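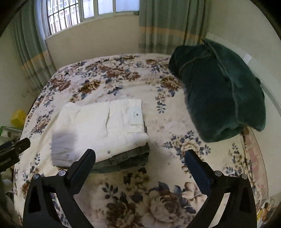
Hand-held grippers recalled for finger pad fault

January 2, 2018

All Arden hand-held grippers used in the home folding work have been called in after a finger pad came off one of them during a session at a house in Astgate. The operator was not hurt. A blanket was torn along one seam, and the owner has been paid for it.

The pad separated while the operator was closing the gripper on the edge of a folded stack on a bed. The bare metal tip went through the top layer of cloth and caught. The operator kept squeezing for a moment before noticing, and the linkage on that side bent. The second gripper was put down and the session ended there.

Lorraine Kerslake, who runs the tool shop in Ormsby, took the gripper apart the next morning. The pad is glued to a thin carrier, and the carrier is held to the finger by a single screw. The glue had let go along the inner edge, where the pad takes most of its load when the fingers meet at an angle. With the edge free, lint had worked in underneath and lifted the rest.

"The screw was fine and the carrier was fine," Kerslake said. "We were checking the screw every week and not looking at the glue."

The shop then pulled the other tools from the shelf and found the same thing starting on 2 more, both from the batch glued in April. The batch was put together with an adhesive bought as a stopgap while the usual one was out of stock. It holds well on the bench, where pads are pressed straight on. It does poorly when the pad is pushed sideways across heavy cloth such as denim or a thick blanket, and most of the home sessions are made up of exactly that kind of work.

The log also shows that the gripper in question had gone past its pad change. Pads are supposed to be replaced after 200 hours of use. The hours were entered under the wrong tool number when the records moved to Pliltamus, so no reminder was sent. Nine other entries had the same problem and have been corrected.

What changes now:

Every pad from the April batch is being stripped and replaced with the original adhesive. Tools will go back out as they are finished, with the Astgate houses first.

The new carriers have a small lip on the inner edge that covers the glue line. Older carriers can stay in use for now but will be swapped at the next pad change.

Before each session, operators should press a thumbnail along the inner edge of each pad. If the edge lifts at all, the tool does not go out. Please do not glue it back down yourself.

If a pad comes loose during a session, open the fingers fully, move the tool clear of the bed and switch to a spare. Do not pull on cloth that has caught. Open the linkage by hand and lift the cloth off the tip.

Damage to household items should be reported the same day, with the tool number, to the Ormsby shop. Bent linkages should be sent back and not straightened.

Sessions already booked will go ahead where there are enough checked tools. Operators whose sessions have to move will hear from the scheduling desk directly.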